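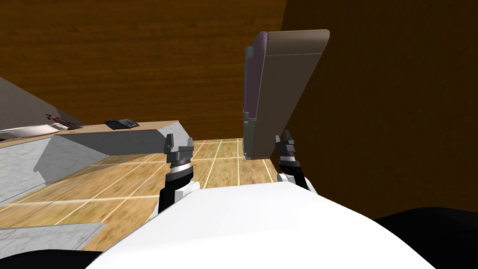 Can you change the string gauge on a Postimon without sending it back to us?

You can, as long as you stay between light and medium. Loosen the old set, swap the saddle for the other one in the case pocket, string it up and give the neck an hour before you tune to pitch. If you want to go heavier than medium, talk to the shop first so we can look at the truss rod.

I'm starting with that one because it's the question we got most since the last report, and it's going at the top of the owner's sheet you asked us to write. Now for the rest of it!

Hi everyone at Lelbridge,

We've been busy. When I wrote to you in the winter we had the body shape settled, a bridge that kept lifting, and a lot of opinions about tuners. The bridge is fixed. Dimas Tambunan moved the whole thing back a hair and widened the footprint, and we switched to gluing in the morning when the shop is cooler and we aren't rushing to clamp before the mail pickup. None of the new ones have lifted, and I've been leaning on mine pretty hard (I leave it strung up in the back of the car, which I'd never tell a customer to do).

So, the Postimon as it stands: a short-scale travel guitar, steel strings, bolt-on neck, fits in an overhead bin with the neck on. The sound surprised me. I was ready for a boxy little thing you'd only play in a hotel room, but the wider bridge opened up the low end, and now I catch myself reaching for it at home. It's still a bit shrill on the high string past the seventh fret. Dimas thinks that's the top bracing, I think it's the saddle, and we're going to build 4 more with different bracing before either of us gets to say I told you so.

Money first, because I know you'll scroll down looking for it. The tooling grant covered the neck jig and the fret press, and there's $2000 left. I'd like to put that toward a proper humidity setup for the wood room instead of the second band saw we wrote into the plan. The old saw is fine with a new blade. The wood room isn't fine. We lost two tops to cracks in one dry week and that hurt more than anything a saw could fix. Is that a change you can approve by email, or do you need the form? Happy to fill in the form.

The first run is going to be 200 guitars. I know the plan had us starting bigger, but every time I sat down with the setup times it came out the same way: we can fret, level and string them at the rate we want only if the two of us do nothing else, and somebody has to answer the phone. I'd rather ship a smaller batch that plays well out of the case. Vinus has said they'll hold the tuner price at the lower quantity through May, which was very decent of them, and it takes the pressure off ordering the lot now.

Subramaniam, the store that took our demo models, has been great. They hung them by the register where people mess with them while they wait, and the comments have been really useful. Players with big hands want a wider nut. Kids love it. A bass player asked for a bass, naturally. The most common complaint was the strap button, which sat too close to the heel and let the neck dive when you stood up. We've moved it to the upper side and it balances a lot better now, though the extra hole in the demo models looks a little silly.

Where we're behind: the gig bag. The sample came back with a zipper that stopped short of the headstock, and the second sample had a great zipper and no pocket. And we need the pocket, see the question up top, because the spare saddle lives in there. I've asked for a third. If it's wrong too, I'll go with the plain bag from our other line and we'll sew a pocket in ourselves for this run.

Also behind, and this one's on me, is the website. There are 30 pages of the old site still talking about the ukuleles we quit making. I've started.

Next up is the bracing test, then the final neck profile, then finish. Dimas wants satin all over. I want a gloss top. We'll make one of each and let the store's customers tell us which one they pick up.

If any of you want to come by and play one, Wednesday afternoons are best, after three, when the sander's off. Bring a capo, ours keep walking away.

Please let me know about the humidity money when you get a chance.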